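4.2 Link scheduling under shared spectrum

The scheduler described in Section 4.1 assumes that every node knows which channels are free. In a deployed network this is rarely the case. A relay on high ground hears traffic that a vehicle in a valley does not, and the two will disagree about what may be used. We therefore let each node keep its own channel table and exchange only the entries that have changed since the last beacon.

Tests were run on the Clendier emulator with 13 nodes placed along the Carisdale route. Each run used 2000 scheduling rounds, and the first 732 were discarded so that the tables could settle. Background load came from the Sarantis traffic model – the same settings as in our October trials – and was held constant between runs.
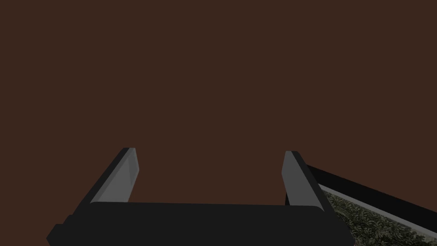
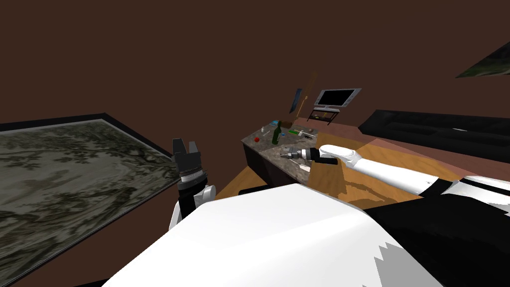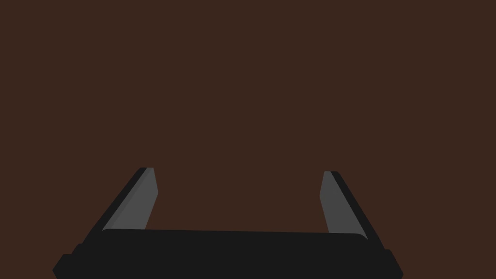
Figure 2. Rendered simulation views, each with a gripper in view.

With full table exchange, control messages took up a growing share of the air time as nodes were added, and voice traffic was the first to suffer. Sending only the changed entries kept this overhead nearly flat. The cost is a short period after a channel is lost in which neighbouring nodes may still try to use it. In most runs this period lasted no more than 2 beacons. It was longer where a node could be reached only through a single relay, as at the northern end of the route.

We also compared the method with the fixed hopping plan used in the Staltoneo radios. The fixed plan needs no exchange at all and did better when interference was light. Once a jammer was added it lost more packets than either of the table-based methods, as nodes kept returning to channels that were blocked.

The beacon interval was not tuned for each run. Magagula suggested in an earlier review of this work that a shorter interval would help the poorly connected nodes, and we agree that it might. It would also raise the load on the control channel for all the others. A per-node interval is possible within the present message format, but the receiving side would need to be changed, and we leave it to Section 6.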